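The Sorting of Soft Toys: Notes from Wevstead
February 2018
Posted by Zulmira Rebelo

Readers of this blog will be aware that the playroom at Wevstead holds a considerable number of soft toys. At the last full inventory the figure stood at 402, excluding those on loan to the Brundivside branch. It was accordingly decided that the collection should be sorted, and I was asked to take charge of the work.

My colleague Precious Bañez had already drawn up a set of rules. Toys with loose eyes or open seams are to be withdrawn at once and placed in the mending bag. Toys without a legible washing label are to be cleaned by hand in cool water and dried flat. All others may go into the machine, inside a pillowcase, on a gentle setting. I have followed these rules closely and recommend them to other households and institutions.

A small table is of great help. When toys are sorted on the floor alone, the pile tends to spread, and the same rabbit may be inspected several times. The practice now is to keep the unsorted toys on the floor and to bring each one up to the table by itself.

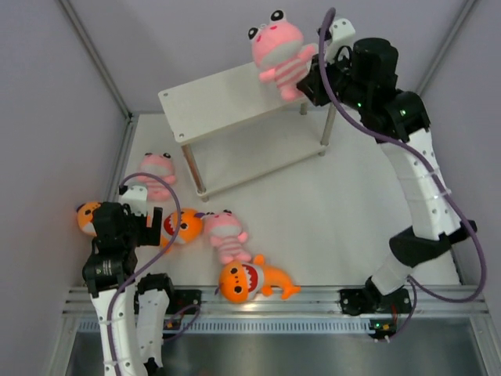

Photo: Precious Bañez

The pink frog, with its striped body and large round eyes, has given rise to some discussion. Precious would place it with the pond animals. I hold that colour is the better guide for younger children, who ask for "the pink one" far more often than for an amphibian. The matter has been deferred until May, and the frog will meanwhile be shelved with the pigs.

Storage remains under review. Open boxes are preferred to lidded ones - the children will not lift a lid if there is a toy already in view - but they do gather dust. Three boxes have been set aside for bears, which continue to outnumber every other kind.

Donations are welcome throughout the year, provided that they are clean and have no batteries. Items for mending should be left at the Wevstead desk, with a note stating where the damage is.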